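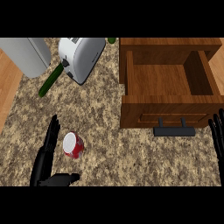
A red-and-white can on a speckled granite counter.

Clorkar Dry and Frozen Feeds: Frequently Asked Questions
Updated January 2018

Which Clorkar feed is suitable for young cichlids?
Use the fine granulate until the fish reach 4 cm, then change to the small pellet. Mix the two for 5 days during the change.

How much should be fed?
Only what the fish eat in two minutes. Adult fish are fed twice a day, fry up to five times. Remove leftovers with a net or siphon.

Do the pellets sink?
The small pellet floats for a short time and then sinks slowly. The Ostlow tablet sinks at once and is meant for catfish and loaches.

Can frozen bloodworm be given every day?
No. It is low in fiber and too rich for most plant eaters. Twice a week is enough for mixed tanks. Do not give it to Tropheus.

Should frozen cubes be thawed first?
Yes. Thaw in a cup of tank water, pour through a fine net and discard the liquid, which adds phosphate to the tank.

How long does dry feed keep after opening?
Three months, closed, below 25 °C and away from light. Vitamin C is the first to break down. Do not store feed on top of the tank hood.

What sizes are sold?
Granulate and small pellet: 100 g and 700 g. Ostlow tablets: 100 g only. The 250 g size was dropped in September.

Can the feed be used in an automatic feeder?
Granulate and pellets, yes. Flakes take up moisture and block the drum. The Sorkidow feeder needs the wide slot for the small pellet.

Is the feed suitable for marine fish?
The Sheehan line only. It contains 13 percent dried seaweed.

My fish refuse the new feed. What should I do?
Skip one day, then offer a small amount in the morning. Healthy adult fish can go several days without food. Fry cannot, so keep them on the old feed.

Who answers technical questions?
Doğukan Demirtaş, feed department. Please give tank volume, species and the batch code from the base of the package.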